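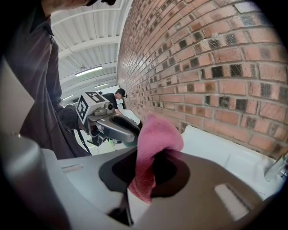
Pink cloth, sink duty.

Home & Living > Cleaning > Reviews

We use cookies to remember your preferences and count visits. Accept | Manage settings

Zirari Starter Kit Review: One Month of Cleaning With Tablets

Filed under: Reviews, Cleaning, Small Spaces

I have a cabinet problem. Every time I go to the store I come home with another spray bottle, and by last October I had three half-full glass cleaners and a tub of something called "oven jelly" that I'm a little scared of. So when I spotted the Zirari kit at the Edunico store in Westport I pretty much grabbed it off the shelf. Two empty bottles, a jar of tablets, a scrub brush and a booklet, all in one box you could fit under your arm. I paid for it myself, and I've been using it every day for a month.

The idea is simple. You fill a bottle with tap water, drop in a tablet, wait for the fizzing to stop and screw the top on. Blue tablets are for glass, white ones are for everything else. The jar weighs 278 grams and takes up less room than a can of beans, so right away I got half a shelf back (I filled it with snacks, but still!).

Setting up

The booklet says five minutes per tablet. With cold water mine took closer to fifteen, and I got impatient the first time and shook the bottle, which you really shouldn't do. Foam everywhere. Warm water sorts this out completely. I wish they'd put that on the front page and not in the tiny print on the back next to the recycling symbols.

The spray tops are good, though. Nice wide mist, comfortable trigger, and they don't dribble down your wrist. I've had name-brand bottles that couldn't manage that.

On sinks and counters

The white tablet is the star. Toothpaste splatter, coffee rings, that dull film you get around the drain, all of it came off with a couple of sprays and a wipe. Use any cloth you like. I tried paper towels, an old T-shirt and a fuzzy cloth, and the fuzzy cloth won easily because it didn't leave lint behind. It does need a rinse with plain water afterward or a white sink dries a bit streaky. Two passes, done.

On chrome I'd reach for the blue glass tablet instead. The white one left faint spots on my faucet and I had to buff them out, and I'm not a person who buffs.

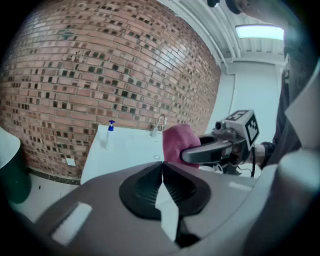 The smell

OK, so this is where I get picky. The box says "garden rain." To me it's cucumber and a new shower curtain, and it hangs around for a good hour in a small bathroom. My kitchen is bigger and I hardly noticed it there. There is an unscented jar, but you can only get it as a refill, so you're stuck with the rain until you've used up the first one. Kind of annoying!

The scrub brush

Skip it. The bristles splayed out in the second week and the handle gets slippery. My old Mutiso brush cost next to nothing, has lived through two apartments and still gets into the corners better than this thing does.

Refills

They come in a flat paper pouch that fits through the mail slot. I ordered on a Thursday night and had them Monday. One gripe: the pouch doesn't reseal, so hang on to the jar.

What I'd change

- Sell the bottles without the brush and knock the price down
- Offer the unscented tablets in the starter box
- Print BLUE = GLASS on the actual bottle, I've mixed them up twice

My rating: four out of five. I've already finished off two of the old glass cleaners and I won't be replacing them. The oven jelly is still in there.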